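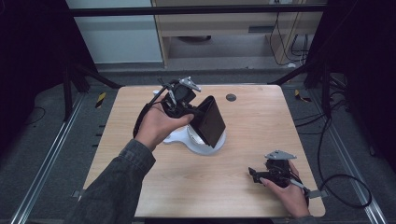 I first heard about Nigel Oakley from a friend who had bought one of his desks and wouldn't stop going on about it. It was a desk! How much can there be to say? Then I spent an afternoon at his workshop in Haworth and came home with six pages of notes, so I take that back.

Nigel makes tabletops, mostly pale ones with a straight grain, and he sells them under the name Dunisholm. He used to fit kitchens. "I got tired of working around other people's plumbing," he told me, putting the kettle on before I'd even got my coat off. "A table just has to be flat and nice to look at. You'd be surprised how long flat takes."

I asked what people get wrong when they set up a desk at home, and he was off. "They buy the stuff first. The lamp, the organizer, the little shelf for the little plant. Put one thing on it and use it for a week. Then put the second thing on."

For him the one thing is usually a stand. He loves stands. He's owned a lot of them over the years, for books, for tablets, for recipe cards, and he has firm views on the bottoms. "Look at the base before you look at anything else," he said. "A round one with a bit of a foot sticking out, that'll hold a heavy book. I had one in February that tipped over every time I turned a page. It went in the bin - well, it went to my sister."

We got onto holes next, which I hadn't planned on. Nigel likes a cable hole near the back edge and well off to one side, and he likes it small. His customers tend to ask for the middle. "The middle is where your monitor goes, or your book, or your elbows. I'll drill it there if they want. I do ask twice."

Has he ever drilled one in the wrong place? A long pause. "The Dirholm job," he said. That was an order of 50 tops for an office, and he had the drawing upside down for the first four. Those four are now shelves in his garage, and very handsome ones, with a hole at the front.

He finishes everything with an oil called Uvia, two thin coats with a night in between, and he doesn't care for gloss on wood. "Gloss is fine on a lamp," he said. "On a table I want to feel the grain when I put my hand down."

My own desk has had three things on it ever since. Okay, four, but the mug doesn't count.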